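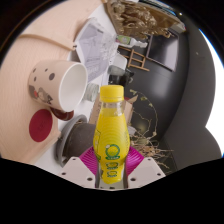 Brostura hand gripper

The Brostura is a hand-held two-finger gripper with a camera, used at the Kultiston workshop to record how people pick things up, so that a robot arm can later be trained to do the same. It has no motors. The operator squeezes, the fingers close, and the camera watches from behind them. Most of the published material on the tool concerns its upkeep, which takes up more of the workshop's time than its designers had planned for.

Name

The name was chosen by Cathal Doherty, who built the first working unit. It has been explained at various times as a family joke and as a misprint on a parts order. Doherty has supported both accounts. A heavier bench version, the Urnine, shares the same fingers and is otherwise remembered for its weight.

Construction

The working end consists of two pale plates, one to each finger, and two magenta pads with closely spaced parallel ridges. The plates are near mirror images of each other and carry holes for fixing and adjustment. The pads are soft and meant to be replaced. The colour was picked to be easy to find in the recordings, and has proved equally easy to find on the floor.

The camera looks forward over the plates through a wide lens, so that the pads and whatever they are holding appear in every recording. The lens takes in far more of the room than the operator usually has in mind.

Left and right plates are not interchangeable, although they will go on the wrong way round with a little force. The early handbook left this out. Later editions mention it three times.

Setting up

A session begins with the fingers. They are closed with nothing between them and the pads are checked by eye: the ridges should meet evenly along their whole length. If they touch first at the tips, the outer screws are slackened, the fingers are held shut, and the screws are done up again a little at a time, alternating sides. Doing up one side fully and then the other gives a gripper that looks correct until it is handed something round.

The opening is then set against a gauge block to 52 mm. The figure comes from the widest object in the original test set, and has been kept long after the object went missing. A second check is made after 52 open-and-close cycles, when the springs have settled. That the two numbers are the same is a coincidence, and has caused at least one new starter to count millimetres.

The camera is set last. Its mount is turned until both pads sit level and at equal distances from the middle of the view, then locked. Checking this on a plain wall is discouraged, as a plain wall will agree with anything. The usual practice is to grip a real object low on its body and look for lean. Drink bottles are favoured: they stand upright, they have a clear centre line, and their sides curve enough to show whether one pad is doing all the work. The cap should be tight.

Pad care

Pads are wiped with a damp cloth after each session and left to dry with the fingers open. Solvents make the ridges shiny, and shiny ridges slip. Washing-up liquid was tried for a while on the advice of Graciela Núñez, who withdrew the advice after a jar of buttons.

Dust is the commoner trouble. Sessions are held in ordinary cluttered places, among mugs, paper and dried plants, and fine bits work their way down between the ridges. A soft toothbrush, moved along the grooves, clears most of it. Moved across them it polishes the dirt in.

A pad is retired when a ridge splits or when the pad no longer springs back after being pressed with a thumb. The longest-serving pair on record managed 1,267 grips before a split was noticed by Poonam Bajpai, whose log also suggests that the split had been there for some time and that she had been the only one to look.

Common faults

Uneven grip. The held object turns as the fingers close. The cause is nearly always a loose outer screw on one plate. Replacing both pads will appear to cure it, for a day.

Sticking on release. The pads cling to smooth plastic, more so in warm rooms. Brushing helps. Talcum powder also helps, and is banned on account of the lens.

Drifting view. The pads creep towards one side of the recording over the course of a session. The camera mount has not been locked. Operators tend to report this as a software fault, and the software is generally updated before anyone tries the screw.

Clicking. Harmless, according to Doherty. Mieke Dierckx, who services the Urnine, takes the opposite view and fits a new spring.

Record keeping

Each unit has a paper card on which adjustments, pad changes and drops are entered. Archana Bajpai introduced the cards in October, after unit 405 came back from a long loan with two left-hand plates and no explanation. An entry for drops was added a week later and stayed blank for some months. It began to fill once the heading was changed to "drops by previous user".

Related equipment

The Rajput stand, a weighted cradle, holds the gripper upright between sessions so that the pads do not rest on anything. It also fits a rolled umbrella, and spare stands are kept by the door.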